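Home | Projects | Workshop Log | Help Desk | Members

Print this page | E-mail this ticket

Posted in November by Hatem Ouazzani

Ticket 54: Arm stops in the middle of picking up the red circuit board 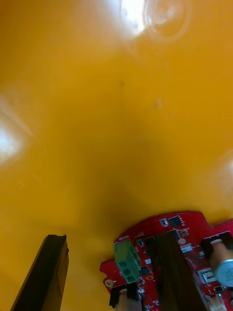

Grigore Voicu answered first and asked if I had measured the supply while the arm was moving, or only when it was standing still. He wrote that on his own build the voltage looked perfect until two joints started together, and then the controller reset itself.

I had measured it only standing still. So I start again from the beginning, and I write down every step.

Setup: a six-joint arm built at home, now on the bench at the Fallside shared workshop. The wrist camera and the two black fingers are mounted on the last joint. The control program is Vurodach, installed new last month. The job is simple to explain: go to a red circuit board lying on the glossy yellow surface, close the fingers, lift, and put the board in the test holder.

Fault: the arm goes down to the board correctly. When the fingers begin to close, the program reports "joint 5 lost" and all the motors become soft. It does not happen every time. In the evening it is worse than in the morning, but I can't say why.

What I tried before opening this ticket:

- Changed the cable between joint 4 and joint 5. No difference.
- Lowered the closing speed of the fingers to half. The fault comes later, but it comes.
- Installed the older version of Vurodach. Same message.
- Ran the same movement with no board to pick up. It finished well.

The last one made me think of the load on the finger motor, and Grigore's question goes in the same direction.

Update, 18:40

I measured at the joint 5 connector during the movement. At rest the value is good. When the fingers close on the board, the supply falls for a very short time. Ruxandra Enache lent me her Clemetti meter, which keeps the lowest value, and without it I would not have seen this. The finger motor takes 700 mA when it closes on nothing and goes over 1000 mA when it presses. The small regulator I used is made for 1000 mA and it also feeds joint 5.

Reply from Dorin Pană: Don't buy a bigger regulator yet. Look at the force limit first. Which value do you have in the gripper settings? The default in Vurodach is much too high for holding a circuit board, and you will bend something sooner or later.

He was right to ask. The limit was 54, the default. I put it to 9 and the board slipped a little when lifting, so I am now raising it in small steps.

Dorin also noticed that the camera sees strong reflections on the yellow surface and asked if the board position is always found correctly. Until now I had no wrong position in the log, but I will put a matt cloth under the board when I test again – one change at a time, so not today.

Update, 21:15

The finger motor now has its own supply, an Ertürk module that was in the spare parts drawer. Joint 5 stays alone on the old regulator. The ground wires are joined at one point only.

With the separate supply I repeated the pick until the workshop closed, and "joint 5 lost" did not come back. The lowest value at the connector is now almost the same as at rest.

Still open:

- Final value for the force limit
- Matt cloth test
- Aurel Mihăilă wants the wiring drawing for his own arm. I will attach it when I have drawn it again, the present one is in pencil and has the old regulator on it.

Status: waiting for the owner. Please don't close before the cloth test is done.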